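Ticket 142 -- Pine table, sticky marks and a wobble
Product: Hudetti side table, pine, with handle slot
Opened by: Lionel Besson
Status: Open

First message

Hi Reltside folks! I bought one of your Hudetti tables back in March, the one with the wavy outline and the slot in the top so you can carry it, and I love it, but I've got two problems and I'd like to sort them out without shipping the whole thing back (it's heavy and I threw out the box, sorry).

Problem one is the top. I do artificial flower arrangements on it, mostly small table pieces for Besson family dinners and for a couple of cafes, and there are now dull, slightly tacky patches where the bunches sit while I decide what goes with what. Problem two is that it rocks. Not a lot, but enough to tip a cup of stems when I lean on the edge.

What I use it for, in case it matters: silk and plastic flowers, a little floral tape, a plastic cup, scissors. No paint and no hot glue, at least not on this table.

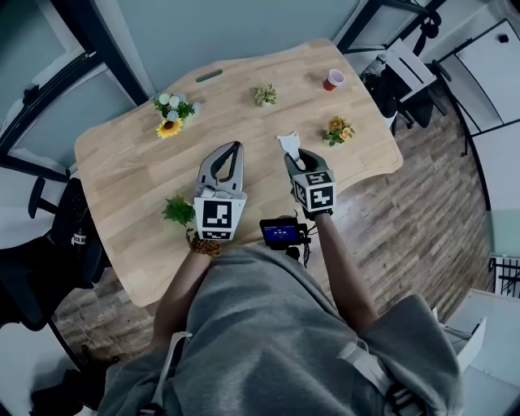 I'd say the dull patches are worst near the slot and along the right, where I tend to park the orange and yellow flowers. The planks run on the diagonal, and the marks seem to follow the grain in places, so my first guess was the finish wearing off. My second guess was the tape. I use Bunell floral tape and it does leave your fingers gummy.

Reply from Reltside support

Hello Lionel, thanks for all the detail. Before we talk about refinishing, please try a damp cloth with one drop of dish soap on a single patch, then dry it right away. If it still feels tacky, try a little mineral spirits on a soft cloth, somewhere hidden first. For the rocking, turn the table over and check that each leg bolt is snug, then set it back down on a different bit of floor. Please don't sand anything yet!

Update, 7/17/23

OK, I've had a proper go at it. Here's what I did, in order.

1. Cleared everything off and wiped the whole top with a dry cloth. Lots of green fuzz, which I'm blaming on the leaves.

2. Dish soap on the patch by the slot. It got less dull but it was still grabby when I dragged a finger over it.

3. Mineral spirits on the underside first, like you said, and nothing bad happened, so I did the same patch on top. The tackiness came right off! The cloth had a greenish smear on it, so I'm pretty sure that's tape wax and the finish is fine underneath. I did the rest of the patches after that and then left the table alone for 12 hours.

4. Flipped it over for the wobble. One bolt turned almost a full turn before it got tight, and the others were OK. I put it back in the same spot and it still rocked, then moved it over by the width of a floor plank and it sat much better. So it's partly the bolt and partly my floor, I guess.

5. Put the flowers back to see if anything sticks again. I've got the sunflower with the pale blue and white ones close to the edge, and I'm keeping the tape off the wood completely now -- it lives on a saucer.
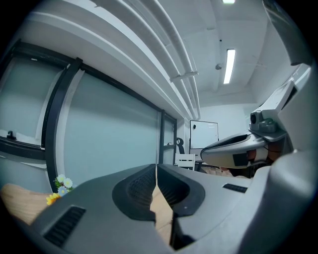
Still not fixed

There's one patch left on the right side that went smooth but stayed cloudy. It looks like a faint ring, and I do keep a red plastic cup over at that end, so maybe that one was water and has nothing to do with the tape. Mineral spirits did nothing for it. I also tried rubbing it with 600 grit paper on a scrap of pine to see what it would do, and it left a visible scuff, so I didn't go near the table with it (you told me not to, I know, I know).

Questions for you

Is there a wax or oil you'd recommend for this top? I have a tin of clear paste wax in the closet but I don't want to trap the cloudy bit underneath it.

Can I get felt pads that fit these legs? I had 3 loose ones in a drawer and they're all too big.

Please keep the ticket open until I've tried whatever you suggest for the ring. Thanks so much for the help so far, the table is way nicer to work on already!

Lionel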